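Neues aus der Robotik-AG: Aufräumen für Fortgeschrittene

Seit August trifft sich unsere Robotik-AG wieder im Technikraum, und die Gruppe ist auf 13 Mitglieder gewachsen! Das Halbjahresprojekt heißt »Vestine« und hat ein Ziel, das alle Eltern freuen dürfte: Ein Roboterarm soll lernen, ein Zimmer aufzuräumen. Vorgemacht wird ihm das von uns, mit Handgreifern, je einem links und einem rechts. Papier ist dabei die Königsdisziplin - zerknüllt sieht jedes Blatt anders aus, und wer zu fest zudrückt, hat beim nächsten Versuch schon wieder eine neue Form vor sich.

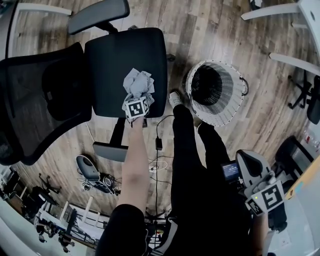 Zerknülltes Papier auf dem Bürostuhl, der Greifer ist dran. Rechts daneben der Papierkorb.

378 Durchgänge haben wir inzwischen gesammelt, verteilt auf sieben Aufgaben. Besonders stolz sind die Jüngeren, die beim Papier am Anfang ziemlich geflucht haben und jetzt das ruhigste Händchen der ganzen Gruppe haben. Die Älteren sortieren derweil die Aufnahmen und streiten mit Begeisterung darüber, was als gelungen zählt (streift den Rand, fällt aber rein - zählt!).

Im nächsten Schritt geht es an den Arm selbst. Drei von uns fahren damit zum Schülerwettbewerb nach Usstead, und bis dahin muss noch viel geübt werden. Wer ab Klasse 7 mitmachen möchte, kommt einfach um 14 Uhr vorbei, Vorkenntnisse braucht man keine.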